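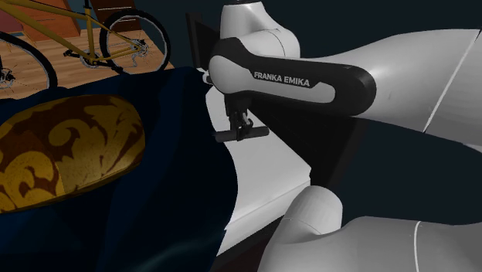 Right, hello, thanks for coming down to Akham on a wet night. (Wait for the stragglers, the bar's slow.)

I'm talking about support slots, and mostly about one I saw in May, when Jilby opened for Åberg. I'd bought the ticket for Åberg, I'll admit that now. I had the first two records, I'd missed the last tour with flu and I was planning to turn up late!

But the train was early, so in I went, and there were maybe a few rows of people down the front and a lot of floor behind them. Jilby came on with two guitars and no bass and started with the slow one – the slow one, to an empty room. I loved them for it.

PLAY CLIP 1 (first verse only, fade before the drums)

Listen to how long they leave that gap. I'd have filled it. Most bands would, with half the crowd still queuing for the cloakroom.

Some numbers, because I said I'd bring some. The room holds 3,001, which is such a silly figure that I asked twice. Jilby's first single was pressed in a run of 493 on Falarex, a label run out of a spare bedroom. I've got one and it jumps on side B.

(Pass the sleeve round. GET IT BACK.)

So, Åberg. They were good. Loud, tight, lovely lights, and I sang along like everybody else. But on the way home I was humming the other lot, and I've been trying to work out why ever since.

PLAY CLIP 2 – all of it this time

My hunch is the running order. They saved the single for fourth, and by then the room had filled up and people thought they'd found it by themselves.

If we're short of time, skip the bit on merch and go straight to questions. Ask who they've seen third on the bill lately.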